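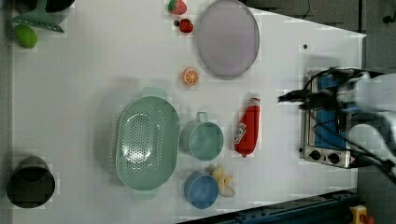
Sun 2 March

Walk timing, Velau old town, dawn light survey. Second round. The first was in November and the numbers from it should not be used, as the clock on the logger was still on summer time for half the entries.

Purpose: find out when direct sun reaches each stop on the draft morning route, so the visitor sheet can give start times that hold up. The Purves guide says "be on the bridge at first light," without saying which bridge or what counts as first light. We are using two marks per stop: (a) enough light to read the sheet without a lamp, (b) first direct sun on any wall at or above door height.

Route as walked: Barell gate, fish steps, lower bridge, Clindale terrace, back down by the wash house. Counterclockwise, same as November.

Barell gate. Mark (a) reached before I got there, so no value. Start earlier next time. The arch faces northeast and takes light well before the square behind it. Streetlamps on the gate side went off while I was writing, which makes (a) hard to judge for a few minutes either way. Logged as uncertain.

Fish steps. Never got direct sun while I was there. Waited the full interval plus five minutes. The tall house on the east side blocks it completely at this time of year. The draft sheet describes this stop as "golden at sunrise." Strike that or move it to a summer version. Step count on the draft is 42 and I got 42, so that line can stay. Handrail missing on the upper flight, left side going up. Add to the access notes.

Lower bridge. Best of the lot. Sun came over the ridge at the south end of the parapet first and moved north along it. Mark (b) is clean here, no argument. From the middle you see the water, the mill wall and the bell tower in line. Standing room is limited. A group over ten would block the footway, and there was a bread van through at the time, so this matters.

Clindale terrace. Distance from the bridge measured with the wheel at almost 500 m, uphill all the way. The draft says "a short stroll." I would put the distance and the word uphill and leave it there. Sun was already on the terrace when I arrived, so order is wrong for anyone who wants to see it land. Options:
— reverse the route (terrace first, bridge last), which loses the gate
— drop the fish steps and gain the time
— leave it and stop promising the moment at every stop
I prefer the second. To be checked on foot before the sheet is changed. 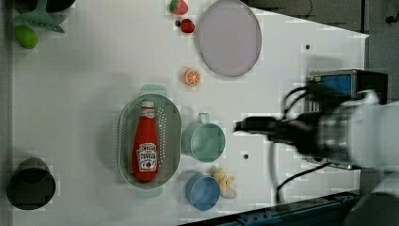 Ketchup bottle in the colander, with an orange slice on the same tabletop.

Wash house. Shut. Opening board gives weekday hours only. Door faces west, no morning sun possible, fine as an end point as there is a bench and a tap. Tap was running.

Equipment. Light meter read steady apart from one spike on the bridge that I put down to reflection off the water. Value kept in the log but flagged. Wheel needs its bracket tightened, it drifts left on cobbles. Checked it against the 100 m marks on the quay afterward and it was within tolerance. Pencil only from now on, the pen stopped in the cold at the second stop.

Map. The base map is at 1:1000 and the lane between the steps and the bridge is drawn as open at both ends. It is gated at the river end. Gate was closed, no lock that I could see. The detour by the chapel adds a few minutes and is better paved. Mark the detour as the main line and show the lane dotted.

Text for the sheet, first try, to be cut: "Start at Barell gate while the lamps are still lit. Go directly to the lower bridge and stand near the south end. The sun clears the ridge there first. The climb to Clindale terrace is steady and paved, with one bench halfway."

Check the bench. I have it in the November notes but did not write it down today.

To do:
Repeat from Barell gate with an earlier start, clear sky only.
Time the short version without the fish steps.
Ask whether the river gate is ever open to walkers.
Correct the clock offset in the November file or delete the file.
Look at the terrace again from the north corner — the view down to the bridge may be blocked by the new awning.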